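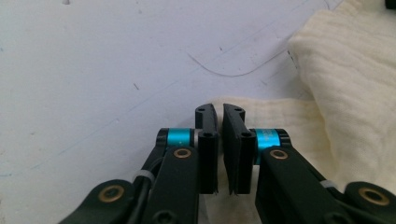
Taha Mansour

Category: Talks and Papers / Housekeeping and Linen Care

Last updated: September

Speaker notes: "From Heap to Flat: Handling Table Linen Before It Is Folded"

Opening. Thank the hosts and the Bomis training office. State that the talk will run to 55 minutes with time for questions at the close, and that the handout is available at the back of the hall. Ask those attending from the laundry side to raise a hand, then those from dining services. Adjust the level of detail to suit.

Scope. The subject is the short stage between the basket and the first fold. Most written procedures give it a single line: "Lay the cloth flat." The Wunine housekeeping manual devotes four pages to folding and one sentence to laying out. The purpose of this talk is to give that sentence the attention it deserves.

Starting condition. Leave the opening picture on the screen during this part. The cloth is cream and crumpled, lying against a pale tabletop. Ask the audience where they would take hold of it. Allow a full minute. Answers in earlier sessions have varied widely, and the disagreement is useful.

Recommended practice is to look for an edge before lifting anything. When a hem can be followed with the fingers, follow it to a corner. When no hem is within reach, open the uppermost fold first and look again. Lifting from the middle of a heap tends to carry the edges underneath, and the work must then be started over.

Mention the Fashola review. Staff at the Fashola conference center recorded 689 table covers over one season. Supervisors noted which covers had to be laid out a second time before folding. The most common reason given was that a corner had been left turned under. Stress that this was an internal review and that it was never intended as a formal study. Over half of the repeat cases came from the late shift, when two people were covering work normally given to four.

Surface. A table for this work should be clean, smooth and wider than the cloth whenever space permits. White or near-white tops are common in linen rooms, and there is a case for them: lint and stray threads are easier to find. There is also a case against them for pale linen. The edge of a cream cloth on a white top can be difficult to judge from a standing position, particularly under ceiling lights. Jadness addressed this by repainting one table in gray. Opinion among its staff remains divided, and both views should be reported fairly.

[Pause for water. Advance to next slide.]

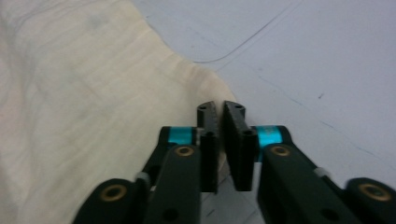 Slide 6. Cream cloth spread loosely on a pale tabletop, with shallow creases and an uneven edge.

Spreading. Draw attention to the right-hand edge of the cloth. It runs in curves, and along it the fabric appears slightly raised, with a narrow band of warmer color where it folds over onto the table. A folding line taken from an edge in this condition will not be straight. The edge must be opened and drawn out before any measurement is made from it.

Note the creases as well. They are faint and run mostly on the diagonal. Instruct trainees to smooth from the center outward with the flat of the hand, using light pressure. Pulling hard at one corner moves a diagonal crease to another part of the cloth and may stretch the weave.

Inspection of the top. Refer to the thin dark curved line near the fabric's edge. It may be a thread, a hair or a mark on the surface, and the audience should be invited to say how they would find out. The expected reply is to touch it. Loose matter is removed before the cloth is moved across it. A mark that does not lift is reported to the supervisor so that the top can be cleaned or replaced.

Demonstration. Use the spare cover from the handout table. Invite one person to spread it in the usual manner of their own workplace, without correction. Then repeat with the edge-first method. Do not time either attempt; in the spring session the stopwatch became the main topic and the remaining slides were hurried.

Questions likely to arise. On fitted covers: refer to the separate session, as elastic edges require a different approach. On round cloths: find the hem and work along it, then center the cloth by its pressed fold if one remains. On ironing before or after laying out: local policy applies, and the speaker should not rule on it.

Closing. Repeat the reading list on the final slide. Remind supervisors that the Wunine checklist may be copied for use within their own departments, and that attendance sheets are to be signed at the door.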